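4.2 Pick-up of thin objects with the Dotell hand-held gripper

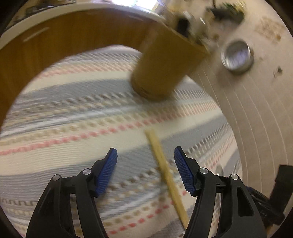 Figure 3. Dotell gripper above a woven rug, fingers open.

The Dotell kit was tested in a furnished flat in Mevville over 52 sessions, giving 3,164 trials. Objects were placed on bare floor, carpet or rugs. Thin items were the hardest class, as the pads must close very near the surface. In Figure 3 a light wooden stick lies between the two fingers, whose ridged blue pads are still apart. Pads were changed every 40 trials. The Zavala gripper was tested under the same protocol (Section 4.3).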